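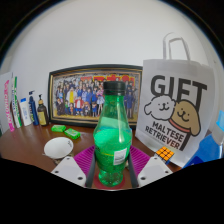

Gwawr Llewellyn

Povby: drainage records for home-built gravel paths and patios
Data card, last changed 1/7/26

Contents
772 records, one per job, sent in by homeowners who did the digging themselves. 115 of them include a soakaway. Jobs done by a paid crew are left out.

Fields
job_id, surface, area_m2, fall_mm_per_m, subbase_depth_mm, soil, edging, standing_water
Depths are in millimeters after compaction. An empty cell means the owner did not measure. Zero means no sub-base was laid.

Known problems
Fall was taken with a string line on most jobs and with a laser level on 29. The two methods are not marked apart in the file. Soil type is the owner's own guess.
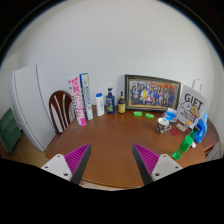

Negin Yazdani writes that the clay records read too shallow, as several owners in her area measured before the plate compactor went over. She asks for a flag on those rows.

The flag is planned for the November release. Until then, treat sub-base depth on clay as a lower-quality field and leave it out of any model of standing water.
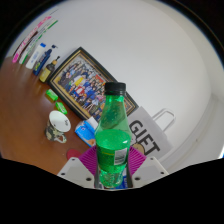 Rows with a fall under 5 mm per meter are kept in the file. Filter them out before comparing edging types. The loader script reads CSV only and stops at the first bad row.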